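Market notes
17 Jul 2020

Another month, another report telling us how many bearings the world will want by the time most of us have retired. The new one comes from Plurnavberg, runs to 463 pages, and was read in full by Sorcha Egan so that the rest of you could get on with your work.

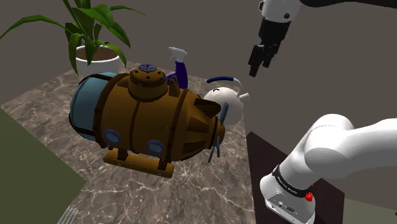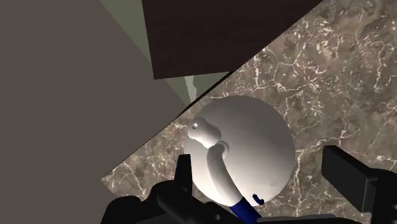
The subject is wheel and brake parts for small aircraft, which Plurnavberg splits into 18 segments, at least two of which seem to be the same segment wearing a different hat. The main finding is that demand will grow. Regular readers may recall that demand was also going to grow in the January edition, before most of the fleet spent the spring parked on grass with covers over its engines. The forecast has been adjusted for this by moving everything one column to the right.

There is some useful stuff once you get past the charts. Replacement parts are holding up better than parts for new aircraft, as owners who had planned to trade up decide that the old machine has a few more years in it. Flying schools are ordering again - pads and discs mostly, students being students. Hikska says its lead time on brake discs is down to 3 weeks, and Tijani has reopened its second shift, though it won't be drawn on for how long.

Carbon brakes get a chapter to themselves. They are lighter, they last longer and they cost what you'd expect. Plurnavberg thinks they will reach the light end of the market soon. It has thought so for a while.

Less cheerful is the section on repair shops. Of the 101 that answered the survey, more than half have put off buying test equipment until next year, and several wrote something in the comments box that had to be paraphrased.

Sorcha's copy is at the Skildale office and can be borrowed by any member who asks nicely. Please bring it back. The last one came home with a ring from a coffee mug across the whole of Asia Pacific.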